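Altstead Plelen two-finger gripper, reviewed for table clearing

I ran 157 pick attempts over July, all on small household items. Opaque objects are solved. Clear ones aren't.
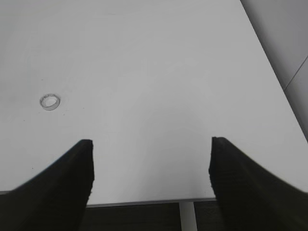
Transparent tape on a white table, gripper open.

Bottles go better – a printed label gives the vision something to lock onto.

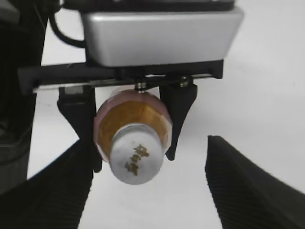

Can it replace a person at clearing up?
Not yet; someone still has to handle the misses.

Software setup took Ingrid Gallagher one afternoon.
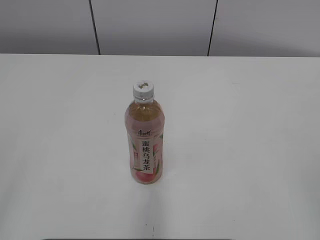
Verdict

Good for bottles, weak on glassy rims. I'd buy it for a packing bench

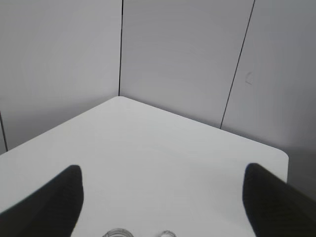 and leave the kitchen table for a later version.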